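The junk drawer is EMPTY, and I found a home for the metal bin!

July 2019

If you have been reading for a while you know about the drawer. It's the one to the left of our stove, it has stuck halfway since we moved to Clollwood, and for two summers I have promised to deal with it. Well, I dealt with it! It took one rainy morning, a pot of coffee and a lot of muttering, and I am so happy with myself that I keep walking past just to pull it open.

My friend Janka Kratochvíl gave me the trick I used. She says never sort inside the drawer, because you only push things from one corner to the next. Tip everything out, wipe the drawer, and then carry the odds and ends around in something with sides so they can't roll under the fridge. I'd been looking for a use for the old gray metal bin I picked up at the flea market in Prodton (scratched, stained, and I love it), so that got the job.

I did it in small loads. Pens and batteries went first, then keys, then all the takeout menus, including one for Derville Pizza, which closed before we even got here. After that came the part I like best, the little things that don't belong to any group at all. A chunky red-orange block! Something blue and plastic that I turned over and over. A round black thing with a yellow label, and a roll of yellow-green something still in its clear package.

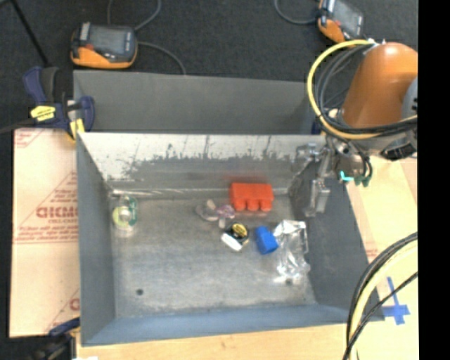

I gave myself one song per load, and when the song ended everything had to be going somewhere. Crinkly packaging was easy, I just checked inside and tossed it. The mystery pieces got a jar on the windowsill with a strip of masking tape that says AUGUST. If we haven't gone looking for them by the end of that month, out they go. My husband has already been to the jar twice, so we'll see how that works out!

What went back in the drawer: scissors, tape, the good flashlight, birthday candles, a tape measure and the rubber bands (in an old mint tin, so they stop tangling around everything). I lined the bottom with leftover shelf paper and rubbed a candle stub along the runners. It slides! All the way out, with one finger!

Next up is the hall closet, which is a much scarier project. Ivone Frota from the Fontes Street garden group wants to come over and help, and she is ruthless, so wish my coat collection luck. The metal bin is coming with us.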